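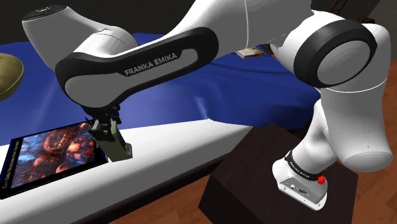

Re: Bedroom set, when is it enough?
From: Wondimu Alemayehu
To: posau-demos list
Date: 29th January

Hello all,

Thank you for the questions. I answer between the lines.

> The kitchen set has 516 demonstrations and the bedroom set is far
> behind. Can we train on both together now, or do we wait?

Please wait a little. I tried the joint training with the small bedroom set and the policy learned the kitchen height very well. At the bed it closes the fingers too high. The simulated bedroom is a different case, with the Franka on the pedestal beside the mattress and the objects near the edge of the bedspread, so the arm must reach across and down. I would like 16 more episodes for each object before we mix.

> Are the books targets or clutter? In Nevance they were clutter.

In Posau they can be both. The big C++ book on the bed is clutter when the instruction names the small box, and it is a target only when the instruction names it. Please write the full instruction in the episode note. "Pick the object" is not enough, and I had to remove 14 episodes for this reason.

> What about episodes where the gripper touches the book when it
> lifts the box?

Keep them if the book stays on the bed. If it falls to the floor, mark the episode as failed but do not delete it. Crăciun wants the failed ones for the success classifier.

> Can I change the start pose of the arm?

Yes, please do. In the first batch all starts were the same, and I think it is my mistake, I did not write it in the guide. Use the 5 start poses from the Wulier config and change after each episode. The position of the cushion should also change, but leave the bed and the pedestal where they are.

One question from my side. When the box is tilted in the fingers, do you correct it before placing, or do you place it tilted? I see both ways in the uploads and the policy is confused between them. I prefer to correct, but if someone has a good argument for the other way please write to the list before I update the guide.

Best regards,
Wondimu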